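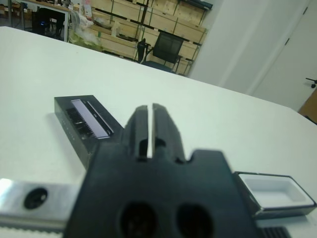
## 3.2 Small dark boxes on a pale table

I'll admit I didn't expect the table to matter this much. When we planned the Varkimdale sessions I was thinking about lids, hinges and fingers, and the tabletop was just whatever we could clear off that week. Then the first log sheets came back, and half the comments were about how easy or hard it was to see the box at all!

So a quick word on surfaces. At Varkimdale everything was done on a plain white top with a matte finish. At Ung we had an older table with a dark stained top, and people kept patting along it with their palms before they found the edge of a lid. Of the 408 openings in the Sodel log, the slow ones (I call anything over 40 seconds slow) are mostly from Ung. I don't want to lean on that too hard, as the Ung group was also working late in the day, and I can't pull those two things apart with the data I have.

The shadow helps too, I think. A black box on a pale top gives you a soft gray patch beside it, and you can read from that which side is sitting flat. Figure 3 is a fair look at it: black lid, black base, and a thin pale strip along the top of the lid that tells you which way up you're holding the thing.
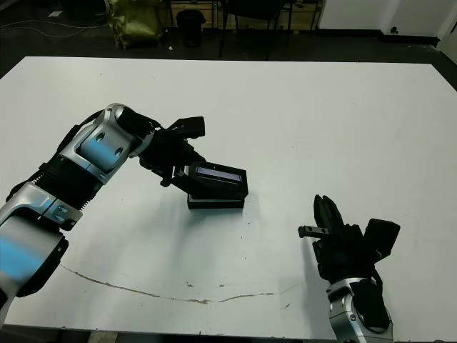
*2 min read*

**Figure 3.** Small black box on the white table, lid tilted slightly upward above the base.

That pale strip turned out to be everybody's favorite landmark, and it wasn't part of the design of the study (I wish I could claim it). In the September pilot we used the Drunico boxes, which are one solid color all over, and people turned them around and around looking for the seam. We gave them up to 90 seconds per box and some still handed it back closed. With a lighter patch on the lid they seemed to pick a side and get going.

Two smaller notes before I move on to the timings. We left the boxes lying at an angle, never squared up to the table edge, because a box that's lined up neatly gets picked up the same way every time, and I wanted some variety in the grips. And we didn't clear the rest of the room. The other tables kept their papers and odds and ends, just as they would on any working day. If that distracted anyone, it didn't make it into the comments.

The opening times by box and by site are in Section 3.3.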